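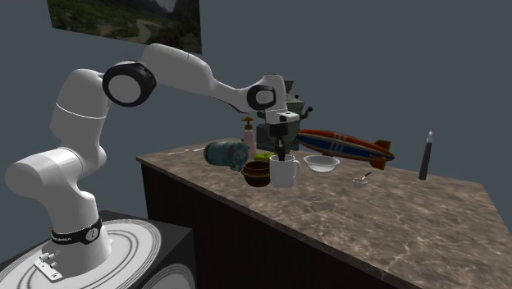
Section 4: Safe working with the arm at a counter

Read this section before you run the Kellar arm beside a kitchen counter, either in the Predance simulator or in the Drumthorpe test kitchen. The same rules apply in both. A program that breaks a rule in simulation must not be moved to the real arm.

4.1 Before you start

1. Check that the pedestal is level and cannot rock. Push it by hand at the top edge, with the power off.

2. Check the bolts on the mounting bracket at the foot of the arm. If one is loose, tighten it and repeat step 1.

3. Set the reach limit to 800 mm from the centre of the base. The limit is on the Workspace page of the control panel. Press Save, then leave the page and open it again to make sure the figure has been kept.

4. Set the counter height on the same page. Measure from the floor to the top of the counter at the point nearest the arm. Do not use the figure from the cabinet maker's drawing.

5. Clear people from the area inside the floor marking.

6. Test the emergency stop. Press it, try to move the arm from the panel, and confirm that it stays still. Turn the button to release it.

CAUTION: The emergency stop holds the arm where it is. It does not open the gripper. Anything held in the fingers stays held.

Note: In Predance the emergency stop is the red button on the toolbar. Test it there too. The result goes in the run log in the same way.

4.2 Setting out the counter

Most faults reported to us come from the way objects have been placed. Spend time on this part.

1. Put out only the objects named in the task sheet, plus any listed as clutter.

2. Keep tall objects such as bottles and kettles out of the straight line between the base and the target. If the task needs one there, add a via point above it.

3. Lay down round objects only if the task sheet says so. On the real counter, put a wedge behind any canister or bottle lying on its side.

4. Place glass last. Clear glass is hard for the depth sensor to read, so enter its position by hand on the Objects page.

5. Take out loose cutlery that is not part of the task. A spoon standing in a cup counts as part of the cup and its full height must be entered.

6. In simulation, run Settle before the first move. Objects loaded from a file are not always in contact with the surface, and Settle lets them drop. Look at the counter again afterwards and correct anything that has tipped over or moved.

CAUTION: Do not use Settle to judge whether a real object will stand safely. The weights in the object library are not measured values unless the entry is marked M.

4.3 Reaching into a mug or cup

Mugs and cups may be held by the wall, with one finger inside and one outside, or by opening the fingers against the inside. Use the wall grip unless the task sheet asks for the other.

1. Move the gripper above the mug with the fingers pointing straight down.

2. Turn the wrist so that neither finger will come down on the handle.

3. Lower at slow speed. Stop before the fingertips touch the bottom.

4. Close or open the fingers, depending on the grip. Start at the lowest force setting and raise it by one step at a time.

5. Lift straight up by a small amount and pause for 2 seconds. If the mug slips or tilts, put it down and go back to step 1.

6. Raise it clear of the tallest object nearby before you move sideways.

CAUTION: Never use a mug that holds liquid for a first run. Never use one with a chip or crack, as the force on the rim can break it.

Note: If the lower part of the gripper passes close to another object on the way down, move that object. Do not tilt the gripper to get past it.

4.4 Speed and people

The real arm has two speed settings, Slow and Work. Slow is for teaching, for first runs and for any time a person is inside the floor marking. Work may be used only when the same program has finished 2 full runs at Slow without a stop.

Any change to the program, the gripper or the objects takes you back to Slow. A change of counter height also counts. So does moving the pedestal, even if you put it back on its marks.

Do not reach over the counter while the arm has power. To move an object between runs, press the emergency stop first and wait for the panel to show Held.

4.5 Records

Fill in form 325 at the end of each session. Give the program name, the reach limit, the counter height, the object list and every stop, with its cause if known. Write "not known" where you do not know. Keep simulator runs and real runs on separate sheets.

The Vietnamese edition of the form is kept in the Trình folder and has the same numbering. Either may be used.

Forms dated before January 2018 have no line for the object list. Please recycle them.

Next: Section 5, Changing the gripper fingers.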